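**1/** This week I am emptying my travel bag, after three trips without cleaning it. I will write down what I find and what I will keep.

**2/** From the big pocket I took out 20 old receipts, one sock and the charger I blamed my cousin Selma for losing. Sorry, Selma.

**3/** Then I started with the small things. I put them on the white table, where I can see them better than on my bed. 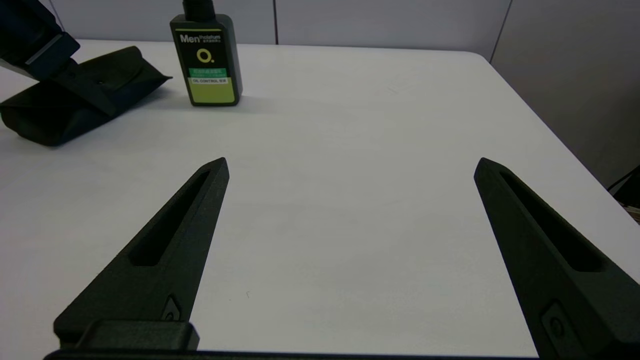 **4/** The black fabric pouch stays. I bought a grey one from Fladar in June and its zip broke on the second trip, so I returned to the old one.

**5/** The small green-and-yellow bottle also stays. Small bottles are the only ones I carry now. A big one opened once in my bag and my shirts smelled of lemon until I came home.

**6/** Perihan asked if I roll my clothes or fold them. I roll the trousers and fold the shirts. My mother folds everything and her bag is always smaller than mine.

**7/** Tomorrow I do the side pockets. There is sand in them, and I have not been to a beach this year. If you know a good way to get sand out of the seams, please write to me.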